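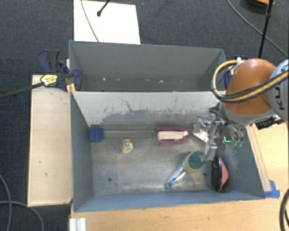 Fig. 1 – Bac avant avec articles ménagers mélangés.

Module Lustum, séance 4 : tri d'articles hétérogènes en bac
Support rédigé par Yaa Zakaria

4.1 Objet
Établir une fiche de tri pour un lot d'articles de formes et de matières différentes, stockés sans séparateur.

4.2 Caractères retenus
Forme générale, axe principal, pose sur le fond, distance aux parois. La couleur est notée en dernier ; elle sert à l'identification et n'intervient pas dans le classement.

4.3 Application à la fig. 1
Brosse à récurer : manche transparent bleuté, posée en diagonale. Article allongé, axe net – classe A.
Brosse à cheveux ovale : posée sur le côté, poils noirs, dos rose corail, proche de la paroi droite. Classe B (pose sur chant).
Petit bloc bleu foncé rainuré : contre la paroi du fond, à gauche. Classe C (contact paroi).
Le jouet arrondi, jaune crème moucheté, n'a pas d'axe principal exploitable : classe D.

4.4 Consignes
Bacs Odach, charge maximale 50 articles. Un article relevant de deux classes est inscrit dans la première par ordre alphabétique. Les dimensions sont relevées en mm – pas en cm – et reportées dans la colonne 3.

4.5 Travail à rendre
Compléter la fiche pour l'objet bordeaux et rose pâle de la fig. 1. Barème : annexe Quansah.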